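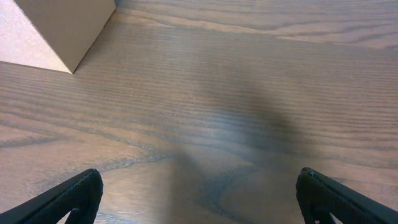 Robot software engineer (manipulation) – Skirine, Ditton site

We need one more person on the arm software. Soon, ideally. Full time, permanent, start as early as January if you can manage it.

Skirine writes the control and planning code for small pick and place cells. Customers are mostly packers and parts suppliers. Boxes, trays, bags, whatever turns up. Team is small, so you'd touch most of the stack in your first month.

What you'd be doing

Grasp planning from the wrist camera. Close range, short baseline, objects half out of view a lot of the time. Current planner copes with boxes it can see all of. Less good on the rest, and that's the bit we want fixed first.

Motion planning and trajectory timing. We have our own planner, called Hughes, in C++. Works, is fast, has some ugly corners. You'd own the collision checking part of it.

Perception on plain and shiny surfaces. Wood grain, reflections, our own shadows. Segmentation model thinks a glare patch is an object more often than we'd like. Some of this is training data, some is just thresholds someone picked in a hurry.

Tooling. Wastix is our log replay tool: joint states, camera, planner output, all on one timeline. Python, badly in need of tests. Currently chokes on any run over 3000 seconds and we work around it by splitting files, which is annoying for everyone.

Support, a bit. 4 of our cells are at customer sites and they do ring. You'd be on the rota one week in five – phone and remote login, no travel in that week.

What you need

– Solid C++ (17 or later) and Python you wouldn't be ashamed of
– 2 years or more working on real arms, research counts
– Kinematics, transforms, camera to hand calibration. You should be able to find a flipped axis without crying
– Linux, git, reading other peoples code
– Happy to stand next to the hardware. This isn't a remote job, three days a week in the lab minimum

Nice to have: ROS 2, force control, CUDA, any experince with gripper firmware. PLC knowledge very welcome, we are thin on that.

No degree requirement. If you have one, fine.

Pay and the rest

Salary depends on experience, we'll give you the band on the first call, before you spend time on anything. Health cover, paid vacation, paid overtime on the support week. Parking is free. Lab is at 1820 Ditton Road, second entrance, the one with the ramp.

How to apply

Resume plus a link to some code, or a short note on a robot bug you tracked down and how. Half a page is plenty. No cover letter please. Use the form at the bottom of the page and put MANIP in the subject box or it goes to sales.

Process is a phone call, then an afternoon in the lab. You get a recorded run in Wastix where the planner refused a grasp and you talk us through what you'd check. No whiteboard stuff. We answer everybody, usually inside a week.

Agencies – no thanks.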